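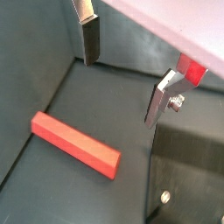 I finally got around to sorting the toy blocks last weekend, and I have opinions now! For years everything went into one giant basket with the crayons and the doll shoes, and every night I dug through it hunting for the piece somebody couldn't live without. What fixed it for me was a plain dark gray bin for the blocks and nothing else. I'd always bought the cute patterned ones, but look how a red block jumps right out against that gray floor. Even my husband can spot one, and he can't find the butter.

A few other things I do (steal whatever you like):

Wipe the bin out before the blocks go back in. I use a barely damp rag and leave it by the window while I have my coffee.

Don't soak wooden blocks, ever. I did that in November and a whole set swelled up and went fuzzy. A quick wipe with a little dish soap, then a towel.

Long bars go in first, lying flat. The little cubes can go on top any old way.

If a corner gets splintery, rub it with 200 grit sandpaper for a minute. My neighbor Kenneth gave me that one and it works great on clothespins too!

I keep the lid off during the week. We never put it back on anyway, so now it lives under the couch with the puzzle boards.

Posted by Cherry Mae, 30 May 2022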